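Home Issues Articles Authors Contact

4. When readers put a book down

This section reports on unfinished books. The diaries were kept by members of two reading groups, one meeting in Tralitz and the other in Bramberg, and they contain 209 entries in which a book is named. Section 3 dealt with how the books were chosen. We now turn to the ones that were started and left.

4.1 What counts as stopping

Earlier work on reading at home has mostly asked people to list the books they finished in a given period. That gives a tidy list, but it leaves out a large part of what people do with books. A reader may open a novel, read a chapter, leave it on the arm of a chair and go on to something else. In a list of finished books that novel never appears.

We asked members to write a line whenever they read from a book and to note where they had got to. We did not ask them to say whether they had given a book up. In the first weeks this caused trouble, as several members wanted a box to tick. Makowska, who ran the Bramberg group, told them to use the margin if they had something to say, and many of them did. The margin notes turned out to be the most useful part of the diaries.

For the coding we treated a book as stopped when its reader started another book and did not return to the first one before the diary ended. Books read side by side were kept apart from these. Cookbooks, travel guides and collections of poems were left out, as their readers seldom meant to go from the first page to the last. Sikora and Siddiqui each coded all the entries. Where they disagreed, the entry was talked through with Manninen and usually settled by rereading the margin.
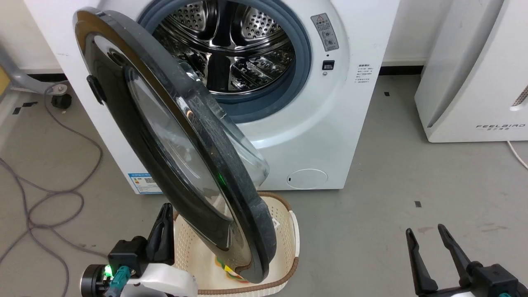
Figure 1. Front-loading washing machine, door open. Photo: Nadhirah Sutanto

4.2 The early pages

Most stopped books were stopped early. Readers often wrote that they had given a book "a fair try," and when we asked in the interviews what a fair try was, the answers varied a good deal. Some members had a fixed rule. The most common one was 100 pages, which several people said they had picked up from a parent or a school librarian. Others went by chapters, or by evenings.

The rules were not always kept. One member of the Tralitz group set herself the 100-page rule and then read a long family saga to the end while complaining about it in nearly every entry. When asked, she said the book had been a gift and that the giver would want to hear about the ending. Gift books were in general treated with more patience than bought ones, and library loans with the least. A loan has a due date, and several members wrote that the date made the choice for them.

Price came up less than we had expected. Members who bought heavily discounted e-books tended to have long lists of unread titles, but they rarely gave the low price as a reason for dropping one. What they wrote about was mood. A crime novel bought in June for the beach was opened much later, on a dark evening, by a reader who by then wanted something gentle. She noted that there was nothing wrong with the book and that she might have liked it on another day.

4.3 Guilt and its absence

Twelve members agreed to a longer interview after the diaries were handed in. We had prepared questions on guilt, a word that appears often in published writing about unread shelves. Fewer of them took it up than we had planned for. Older members in particular spoke of stopping as a skill they had learned late. "I used to finish everything, and I resented half of it," one of them said.

Guilt did appear where another person was involved. Members felt bad about dropping the book chosen for the group meeting, and a few came to the meeting without saying that they had not read it all. Both groups had ways of being kind about this. In Bramberg the talk began with the opening chapters, so that everyone could join in, and the ending was held back until after coffee. In Tralitz the person who had chosen the book was asked to speak last – a habit that nobody could trace to a particular meeting, though all agreed it made criticism easier.

Some members kept stopped books in a separate place. A low shelf in the hallway, a box under the bed and a bag by the front door are all mentioned. The bag was for books that would be given away, and the box was for those that might be tried again. Members who used an e-reader had no such place, and their stopped books stayed in the same list as the rest. Two of them said they found this tiring and had begun to delete samples they did not mean to go back to. 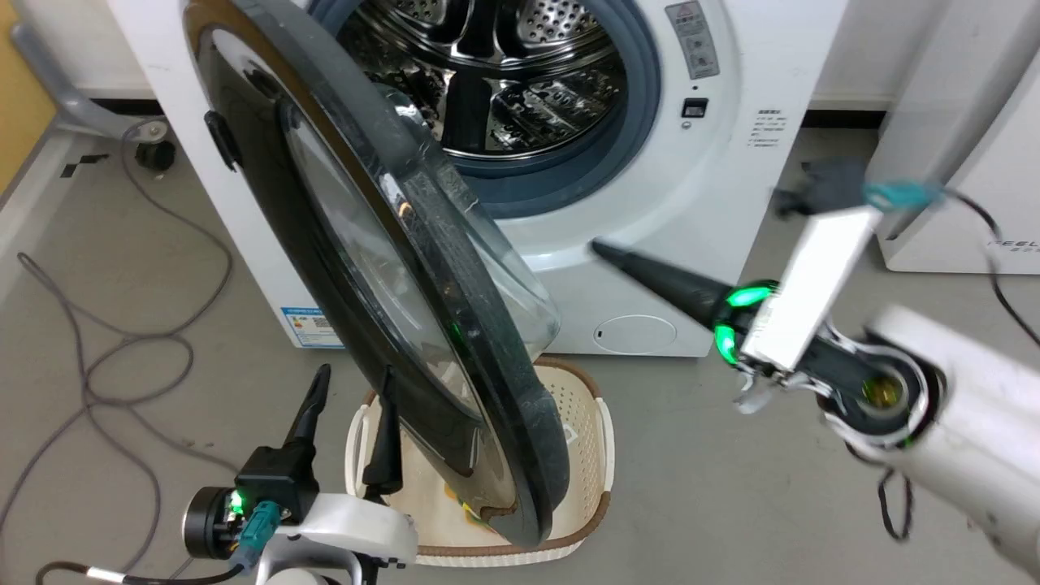 Did members who stopped a book go back to it later?

Most left it where it was during the time of the diaries, although several named a book they had once dropped and finished years afterward.

These late returns were nearly always set off by something outside the book. A film version came out, a friend praised it, or the reader visited the town where the story was set. One man went back to a sea novel after his daughter was given it at school. He wrote that he still found the first part slow.

The diaries cannot show how common such returns are over a reading life. For that, readers would have to be followed for much longer than we were able to. They do suggest that "unfinished" is a poor label for some of the books on a person's shelf, and in Section 5 we use "resting" for those that the owner has chosen to keep.

Shares 12 Comments 2

Related articles
Lending among neighbors: the Wieczorek book exchange
Margin notes in the Flolemora reading diaries
How reading groups choose their next book
Gift books and who reads them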